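**Clastar moves garment sorting to new tables at Murncombe**

06/09/2020

Clastar has finished refitting the garment sorting room at its Murncombe site and is taking in secondhand clothing there again. The room handles used trousers, shirts and light jackets that arrive mixed in sacks and leave graded, folded and bundled for resale. Denim makes up the largest single class of goods by weight, and most of the changes concern how denim is opened, checked and folded.

The last full count before the refit covered 3332 garments. Of these, 1483 were denim, and 1105 of the denim pieces were passed as fit for resale without repair. A further 199 went to the mending bench, mainly for seam and button faults. The rest were graded as wiping cloth or fiber stock.

Wondimu Abdella, who runs the sorting room, said the old tables were the main cause of slow work on jeans. They had a gray laminate top with a raised metal lip, and the lip caught on rivets and zipper pulls when a garment was drawn across it. The new tables have plain tops with no lip, set at a working height of 36 inches. Color is checked against the top itself, so all of the new surfaces are light.

"Dark blue on dark gray told us very little," Abdella said. "Fading at the knee and seat was being missed and the pair came back from the shop."

**Order of work**

The written procedure for denim has been revised and now runs in this order:

1. Empty the sack and pull out denim by hand. Do not shake pieces over the table.
2. Lay each garment front up, waistband away from the sorter.
3. Open the waistband and check the inside for the size label, elastic and any drawstring.
4. Check all pockets, patch pockets included. Contents go in the tray.
5. Run both side seams and the inseam between finger and thumb, from waist to hem.
6. Turn the garment and check the seat, the knees from behind, and the hems.
7. Grade, tag, and fold in thirds.

Step 3 is new. Pull-on jeans with a gathered waist used to be graded as trousers at one table and as denim at another, depending on who had the sack. They are now counted as denim in all cases. The elastic is stretched twice by hand – if it does not return, the pair goes to mending and is not graded down.

Step 5 was previously done with the garment hanging from a clip rail. The rail has been taken out. Liviu Gavrilă, who wrote the revised procedure, said hanging jeans put the weight of the cloth on the seam and closed up small gaps in the stitching. Flat on a table, the same gaps stay open long enough to be felt. He added that faded pairs need more care at this step, as thread often wears through before the cloth does.

Folding has also changed. Under the old method each pair was folded in half along the rise and then rolled. Rolled pairs took up less space in the bin but left the shop with set creases at the thigh. The new fold lays one leg over the other, straightens the crotch seam outward, and brings the hem up in thirds to meet the waistband. Gathered waists are left relaxed and are not pulled flat before folding. Bundles are ten pairs, tied once, with the grade tag on the outer pair.

Bins are now named and not numbered. Filip takes first-grade denim and Rulik takes denim for mending. The names were carried over from the two old handcarts used for the same goods, and the room staff asked to keep them. Wiping cloth and fiber stock go straight to the sacks on the loading side.

Denim handling on the light tabletops, faded blue-green jeans:

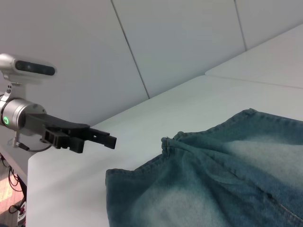
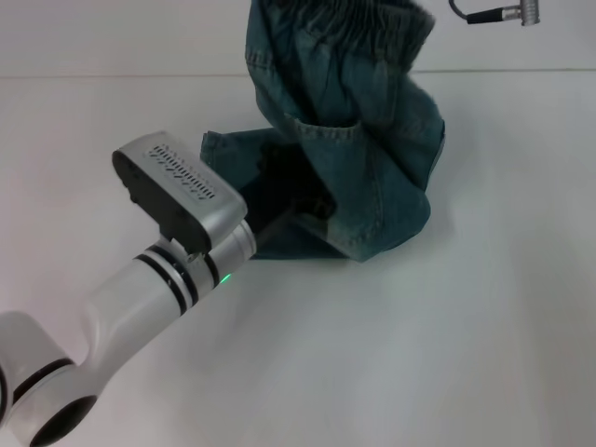
Intake at Murncombe is limited to morning deliveries until the end of June. Sacks must be dry, tied at the neck, and marked with the collection point. Mixed sacks containing shoes will be sent back, as shoe sorting has not yet been moved into the building. Belts should be taken out before delivery where possible.

The mending bench keeps its present place by the loading door. A second bench is planned but has not been ordered. Gavrilă said its size would depend on how many gathered-waist pairs come through under the new count, as replacing elastic takes longer than closing a seam – a side seam is one pass on the machine, while a waistband has to be opened, threaded and closed again.

Lighting over the tables is unchanged for now. Abdella has asked for the tubes above the two end tables to be replaced with the same type as the rest of the row, so that a color grade given at one table holds at the next. Grades given at the end tables are being checked a second time until that work is done.

The next full count will use the new denim class. Figures for gathered-waist jeans will be listed on a separate line within it, and the earlier totals will not be restated.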